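The bottles by the bin: a chat with Takeshi Ikeda

Takeshi Ikeda has kept house for other people for 18 years, first at the Rivadeneira guest house and now all over Clavordale, and he still gets rather excited about bins. "People laugh," he told me over a very good pot of tea, "but you can tell so much about a home from what's lying next to the bin. Next to it, mind you! Everybody gets that close and then stops."

He is fondest of small rooms (the sort with flowery wallpaper and a dark floor you have to sweep twice), and plastic bottles, he says, are what fill them up.

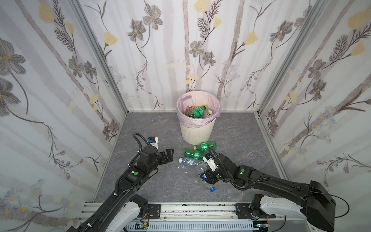 "So I start with whatever is on the floor, always. You pick up the ones closest to the bin and straight away the room feels kinder. My mother used to tidy the shelves first and I could never understand it, because you're stepping over things the whole time!"

I asked whether he squashes them. He does, when he remembers, with the cap off, a good twist, and then the cap back on so the bottle stays flat. He learned it at a tidying evening in Oltuditz one October, where 27 people sat in a hall twisting bottles and making the most dreadful racket.

He's just as particular about liners. A thin coloured one is fine by him, as long as it's folded well over the rim, all the way round, so it doesn't slither down when something heavy goes in. "And lower the bottle in, don't throw it. I do it over the middle of the bin, upright, and let go. I've chased enough of them across the floor, thank you."

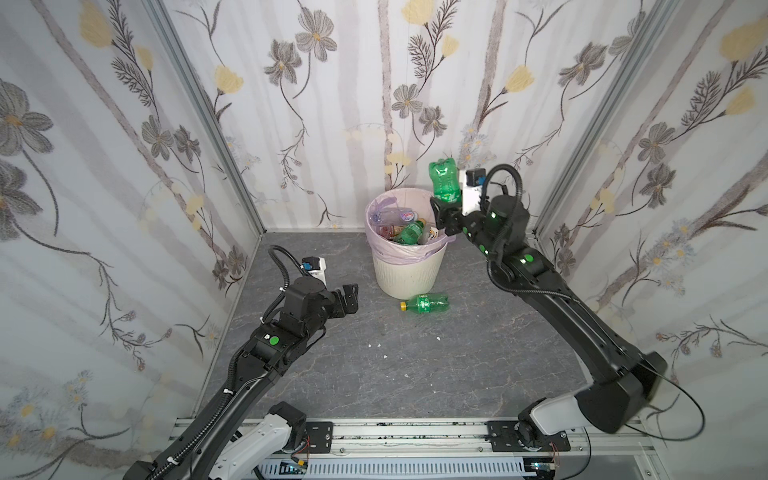

Sorting, and when to empty

Clavordale collects bottles every 7 days, so Takeshi tips his out the evening before and goes through them on newspaper at the back door.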